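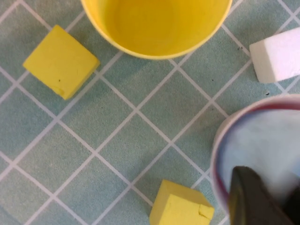 Nida foam blocks and cups: review after eight months

I bought the Nida sorting set in April for the low table in our back room, where two grandchildren and whoever they bring along play on most afternoons. It is a plain set of foam blocks and plastic cups. I also bought the Makus grid mat, sold separately, so I will cover both.

What you get

The box holds 44 foam blocks and 11 cups. The blocks are mostly cubes, with some longer rectangular ones mixed in. Colors are simple, including a pale lemon yellow and a white. The cups are bright plastic and the yellow one is a little stronger in color than the yellow foam. A child who is sorting by color does not mind. If you wanted an exact match between block and cup, you will not get it.

There is no storage bag. The blocks went back into the cardboard box until the box gave out in the summer, and they now live in a drawer.

The blocks

The foam is matte and slightly porous, firm enough to stack and quiet when a tower comes down. Edges and corners are a little rounded. Six high is easy, nine is possible on a good table, and after that they start to lean.

Wear is the weak point. Foam takes marks, and a block that has been bitten or dug at with a fingernail stays that way. Small specks of dirt settle into the pores, and they show most on the pale blocks. I wash ours in lukewarm water with dish soap, squeeze them in a towel and leave them overnight. That gets most of it out.

The cups

I have no complaints here. The rims are smooth and rounded and the walls curve down to the base inside, so there is no corner for crumbs to collect in. They nest, but a bit too tightly. Small hands need help getting the last two apart.

The mat

The Makus mat is light teal with a slight speckle and a grid of thin white lines. It lies flat and the lines are evenly spaced, good for games like "put a block on every other square." The speckle hides dust well. Mine measures 600 mm on the short side and covers most of the table. It came rolled up and took two days under some books to flatten.

I would buy the mat again even without the blocks. We use it for puzzles and beads too – small things are easy to find on it.

Compared with the Oltmanns set

We had the Oltmanns wooden blocks before. They will outlast the foam by many years and they stack higher. They are also loud, and one of them put a dent in our floor. For children under three I prefer the foam. For older ones, get the wood.

Price and buying

I paid 45 euros for blocks and cups together at the toy store in Damdale. Replacement blocks can be ordered in small bags, but you cannot choose the color.

Rating: four out of five for the set, five for the mat.

Hartmut Pfeiffer
10 December 2021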